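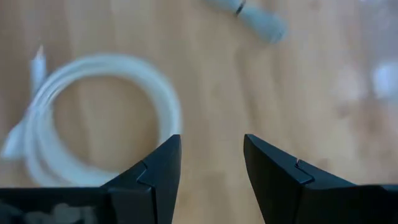 Wrist view, gripper open, coiled white cable at left. Most of the dataset is about this sharp.

Graduvus: wrist-only grasping of small white things on pale wood

Maintained by Nuria Tejada and Tobiloba Afolabi. Last touched in February.

What it is
792 teleoperated episodes, split by object layout so that no test layout turns up in training. The test split has 226 episodes. Each one holds wrist video, joint positions, gripper opening and a one-line instruction, most of them typed by Tobiloba and it shows.

Why the blur stays in
We were testing Nondard, our method for choosing a grasp from an out-of-focus view. It scores 2 candidate grasps per step and waits when they disagree. An earlier version never waited and was very confident about the table.

Results
Nondard beat our plain cloning baseline on coiled cables by 15 points of grasp success. On loose plugs it tied. We spent a month on the plugs.

Known problems
Glare washes out part of the tabletop in many episodes, usually toward the right. Objects there may be little more than a bright shape, and the labels say "unknown" where neither of us could tell. Please don't send corrections based on intuition — we have plenty of our own.
The gripper opening is logged one step late in the Bermúdez subset. The loader fixes this unless you pass raw=True.

Loading
Run dadness fetch graduvus, then dadness check. Dadness is our download script. The name was agreed on late in the evening and is now in too many config files to change.

License
Research use. Cite the repo, and open an issue if the checksum fails twice.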